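We're so pleased you're thinking about joining the access course in nursing and health care at Resstead College, and we hope this page will answer most of what you'd like to know before you send anything in. Places are open now for the group starting in September, and we are looking for 20 people who would like to move into nursing, midwifery or one of the related professions and who may have been away from study for a good long while. Some of our happiest students last sat in a classroom 20 years ago!

The course runs over 47 weeks, with breaks to match the local school holidays, and you would be with us for 228 taught hours altogether. Teaching takes place at our Bumside building, with a placement of four weeks in the spring at a care home or clinic near Clollcombe.

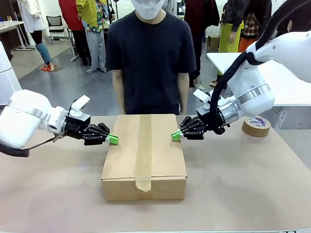 *A taped carton on the long table.*

**Who can apply**

You should be 19 or over by the start of the course and have English and maths at GCSE grade 4, or something equal to it. If you haven't got the maths yet, please do still get in touch — Ingvar Zoëga teaches an evening class that can be taken alongside the first term, and he is very patient with fractions. We don't ask for paid care experience, though if you have looked after a parent, a child or a neighbour we would love to hear about it in your letter.

**How to apply**

Send us the short form, a letter of no more than a page, and the name of one person who can speak for you. Adjoa Appiah in admissions reads every letter herself and will write back with a time for a chat, either at Bumside or over the phone if travelling is awkward. The chat lasts half an hour and there's nothing to prepare. Forms need to reach us by the end of May, and offers go out in June.

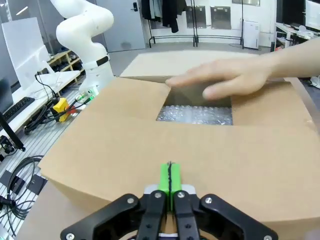
**Can I keep my job while I'm on the course?**

Most of our students work part-time, and lessons finish at 2.30 so that afternoons and evenings stay free. The placement weeks are full days, so you'd need to arrange leave for those.

**Help with costs**

The Sulemana Bursary pays for uniform, books and bus fares for four students each year, and you can ask for it on the same form. Amerley Bonsu looks after the bursary and can also talk you through loans and childcare — do ring her early, as childcare places fill up quickly.

Questions about the teaching itself should go to the course leader, Salamatu Quaye, by way of the Bumside front desk.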